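Rapport d'avancement, lot 3 : visite de démonstration chez Prarnex

Destinataire : Joelle Tarawneh, direction des services hôteliers
Rédaction : Elias Saab
Participants : Hala Awwad (lingerie centrale), Arben Nikolaidis (maintenance), Elias Saab

1. Objet de la visite

La convention prévoit qu'une démonstration sur site précède le versement de la deuxième tranche. Elle s'est tenue un lundi de janvier, dans l'atelier de Prarnex, en présence d'Elie Nseir, responsable du projet chez le prestataire. Nous avions demandé à voir la manipulation de textiles souples dans des conditions proches de celles de la lingerie, c'est-à-dire avec du linge en vrac, tel qu'il arrive au poste de pliage. Le programme reçu la veille parlait plutôt d'une « prise en main des pièces unitaires », et c'est ce programme qui a été suivi.

2. Déroulement

La présentation en salle a duré 40 minutes, la démonstration proprement dite 17. Je signale cet écart sans en tirer plus que ce qu'il vaut, mais nous nous étions déplacés pour la seconde partie. 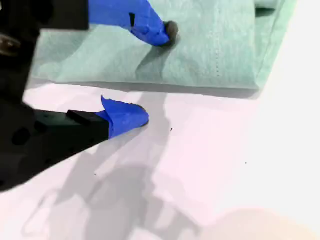 Le cahier des charges demande un préhenseur capable de saisir une pièce par le bord et de la présenter à plat, sans intervention de l'opérateur. M. Nseir nous assure que la mécanique est arrêtée et que seuls restent des réglages de logiciel. J'ai du mal à le suivre sur ce point : l'extrémité des deux doigts est habillée d'un ruban adhésif bleu, froissé, avec un pli qui rebique sur le doigt inférieur, et je vois mal comment on peut parler de conception figée à ce stade. Mme Awwad a demandé ce que deviendrait ce revêtement au contact répété d'un linge qui peluche. On lui a répondu que la question serait traitée en phase d'industrialisation, phase qui ne figure pas au budget que nous avons signé.

M. Nikolaidis a voulu savoir combien de temps prend le remplacement d'un doigt et quelles pièces il faudrait tenir en stock. Aucune nomenclature n'existe pour le moment. Les pièces viendraient d'Alteck, avec un délai que le prestataire n'a pas souhaité chiffrer devant nous.

3. Ce qui a été établi et ce qui ne l'a pas été

Le préhenseur approche une pièce de tissu posée sur une table et entre en contact avec elle. Cela, nous l'avons vu. La cadence annoncée dans le dossier initial (57 pièces à l'heure) n'a fait l'objet d'aucune mesure en notre présence, et le relevé d'essais qui devait nous être remis sur place ne l'a pas été.

Deux points me gênent davantage. Le choix du linge revient entièrement au prestataire, alors que nous avions proposé d'apporter un sac de notre propre production.

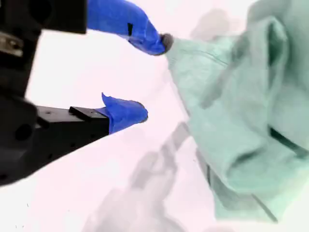
Cette proposition est restée sans réponse, malgré une relance de Mme Awwad. Ensuite, les critères de réussite ont changé de vocabulaire entre l'offre et la visite : on parlait de pliage, on parle maintenant de « préparation au pliage ». Si le périmètre se réduit, il faut que ce soit écrit, et que le prix en tienne compte.

Je note au crédit de l'équipe qu'elle a répondu sans détour sur la sécurité du poste et que la documentation du module de supervision Pornus est à jour. M. Nikolaidis l'a parcourue et n'a pas d'objection.

4. Budget et suite

Je propose de retenir 30 % de la deuxième tranche jusqu'à la remise des éléments suivants :

relevé d'essais complet, échecs compris ;
nomenclature des doigts et de leur revêtement ;
essai sur linge fourni par nous, en vrac, avec Mme Awwad au poste ;
avenant précisant ce que recouvre la « préparation au pliage ».

M. Nseir a été informé oralement de cette position et la juge sévère. Il doit nous faire parvenir un calendrier révisé. Tant que nous ne l'avons pas, je maintiens le lot 3 en orange dans le tableau de suivi, et je déconseille d'engager les travaux électriques du local.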